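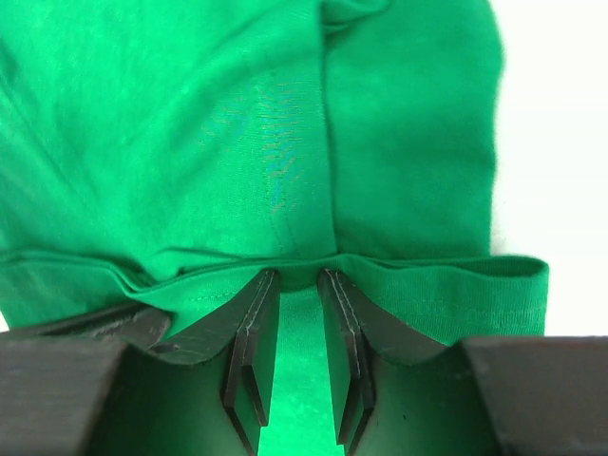 Green knit, ribbed hem, two gripper fingers. Start at the hem.

Folding next to a machine: tips from the back table

14 shares | 6 comments

Our laundry and alterations shop got its folding arm in May. We do uniforms, team shirts and a lot of knitwear, and until then the folding was done by Soledad Pettigrew and me, with the radio on. Now it's done by the Dretulex, with the radio on, and we do everything the Dretulex would rather not. That is a longer list than the salesman had.

Here is what we've learned. Most of it works at home too, if you fold your own sweaters like an animal.

Lay knits out by the hem. Woven shirts can be picked up almost anywhere and forgiven. Knits stretch from wherever you grab them, so grab the ribbing, which is built to spring back. Soledad did this by hand for years and was told she was fussy. The machine does it and it's called a grip strategy.

Smooth once, then stop. One pass with the flat of your forearm, collar to hem. Big soft creases can stay, they come out in the fold. A rolled hem won't, so flip it flat with a fingertip before you walk away. If you keep petting the thing you'll only drag the side seams around to the front.

Use a plain white surface. We had a lovely speckled counter and the arm treated every speckle as a personal question. A white sheet pulled tight and clipped underneath did the job for less than lunch. It's good for people as well - you'll spot stray threads and lint you've been missing.

Sort by thickness before color. I fought this one. A rack in color order looks wonderful and folds terribly, because the settings for a thin tee will hardly dent a fleece. We keep 4 bins now and the rainbow is gone. I still miss it.

Check the ribbing on anything soft. Run a thumb along the hem after folding and feel for a pinched spot. If you find one, hold the steamer a hand's width off, give it a short puff and pat it down. Don't press. Pressed ribbing goes flat and stays that way, like the rest of us after lunch.

Give the person the odd jobs on purpose. On a full day about 200 pieces go through, and the ones that come back to us are hoods, wrap tops and anything with a drawstring. At first they just piled up on a chair and we both resented the chair. Now we trade off every 2 hours: one feeds the table, the other takes the oddities and the mending. My shoulders are better for it. My patience is about the same.

Write down what you change. Hoi-yan Yu, who owns the place, taped a notebook to the Wulter steamer, and we put every fix in it, including the ones we're not proud of. When she asked whether we still needed two people back there, Soledad handed her the notebook and went to get coffee. We still have two people back there.

Next time: getting wax out of choir robes. The machine has already declined.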